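4. Preparar tu diario de lecturas en Tralline

¡Empieza lo bueno! Con el diario abierto podrás seguir tus novelas, cuentos y ensayos, y ver cómo cambia tu gusto con los meses.

1. Abre Estantería y pulsa Nuevo diario.
2. Elige al menos un género que no leas nunca (¡anímate con el terror!).
3. Fija el plazo de cada lectura. Viene en 24 días y admite hasta 35.

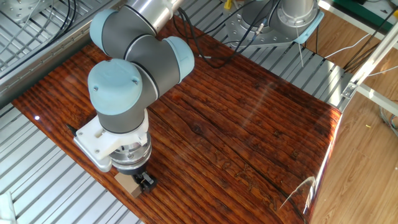

Fig. 17. Brazo sobre tablero de madera brillante.

4. Escribe tu primera impresión en cuanto cierres el libro, aunque sean dos líneas.
5. Pulsa Guardar.

Nota: las etiquetas de género se pueden combinar, así que un relato puede ser policíaco y fantástico a la vez.

Precaución: al borrar un diario se borran también sus citas. Expórtalas antes desde Ajustes > Copias.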